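Torunwood Recipe Cards

README for the recipe text collection
Maintained by Elaine Camargo
Last revised January 17, 2020

What is in the collection

Torunwood is a set of 900 home recipes typed up as plain text, one recipe to a file. Most are weeknight dinners, soups, baked pasta, quick breads and pickles. They came from four handwritten card boxes, a church cookbook typescript and the back pages of my mother's datebooks. Everything is in English. Where a card was in Portuguese, the file holds my translation and the original title is kept in the second line.

The collection is meant for people who want clean recipe text to work with: for sorting, for making a printed book, for testing a unit converter, or just for cooking. I use it for all of those except the printed book, which I keep putting off.

Folders

mains: meat, fish, beans, casseroles, pasta
soups: soups, stews, stocks
bread: yeast breads, quick breads, rolls, pancakes
sweets: cakes, pies, cookies, puddings, candy
jars: pickles, jams, relishes, sauces meant to keep
odds: drinks, spice mixes, play dough, one recipe for wallpaper paste

There are 50 files in odds and I would not lean on any of them. Several are missing amounts on the original card. I left the gaps alone.

File layout

Each file has the same fields in the same order. A field with nothing in it is still present, with the word "none" after the colon.

title: the name as written on the card
other title: the Portuguese title, or none
source: box, typescript or datebook
yield: as written, so "feeds us" stays "feeds us"
oven: degrees Fahrenheit, or none
ingredients: one per line, amount first
steps: one per line
notes: anything written in the margin

Amounts use US cups, tablespoons, teaspoons, ounces and pounds. Fractions are typed as 1/2, 1/4 and so on, with a space between the whole number and the fraction. Cans are given by the size on the card. Many of those sizes are no longer sold. A 303 can is close to two cups and I have said so in the notes wherever it comes up.

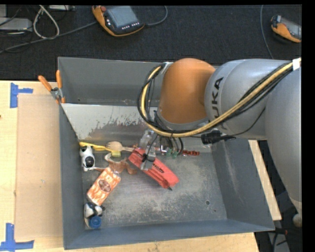 KUKA arm over the gray metal bin.

How the text was prepared

I typed the cards in the order they sat in the box. Spelling was corrected for ingredients and left alone in the margin notes. Abbreviations were written out, so "t." became teaspoon and "T." became tablespoon. On cards where the writer used one letter for both, I picked the amount that made sense for the dish and added "guess" to the notes. Salt and baking soda are the ones to watch.

Steps that ran together in one long sentence were split at the places where a cook would stop and do something. I did not add steps. If the card never says to grease the pan, neither does the file.

A second pass was done in April against the original cards. That pass caught a lot of dropped lines, mostly in sweets, where the frosting is often on the back of the card. Frostings now sit in the same file as the cake, after a line reading "for the top".

Duplicates

The same dish turns up more than once. There are seven versions of the tomato and rice soup and they do not agree on the rice. I kept every version that differed by at least one ingredient or amount. Exact copies were dropped and the copy in the cleanest handwriting was used.

Tested recipes

A file with "cooked: yes" as its last line has been made in my kitchen from the typed text, with no looking back at the card. Files without that line have not been made. The soups folder is the furthest along. In jars, nothing is marked.

Please read that last part again before canning anything. The jars folder records what people wrote down years ago. Processing times are often absent or shorter than current guidance allows. Use a current, tested canning source for times and headspace and treat these files as a record of flavors only.

Known problems

Oven temperatures such as "slow" and "quick" are kept as words in nine files. I have not converted them.

The typescript had water damage on the pages for yeast rolls. Words I could not read are typed as three question marks.

"Oleo" is left as written. Stick margarine or butter both work in the ones I have cooked.

The Bastos coffee cake gives flour twice, once at 2 cups and once at 2 1/2. I use the larger amount and hold some back.

Some titles carry family names or place names that mean nothing to a reader. Kornport Beans are baked beans with mustard and a smoked hock. Trimness Pudding is a bread pudding with raisins, baked in a water bath. The titles stay, and the notes say what the dish is.

Prep times were rarely on the cards. Where one is given, it can be off by up to 50 minutes, mostly for dishes that need a dough to rise or beans to soak.

Use and credit

You may copy, print, cook from and change the files. If you publish a group of them, please name the Torunwood collection and keep the source line in each file. Please don't remove the "guess" notes unless you have cooked the dish and settled the amount.

Corrections

Send the file name, the line as it stands and the line as you think it should be. If the fix comes from cooking the dish, include your pan size and oven setting. I check the card before changing anything, and the boxes are in the hall closet behind the vacuum, so it can take me a few weeks.

Still to be typed: the last datebook, and a fat envelope of clippings with no dates on them.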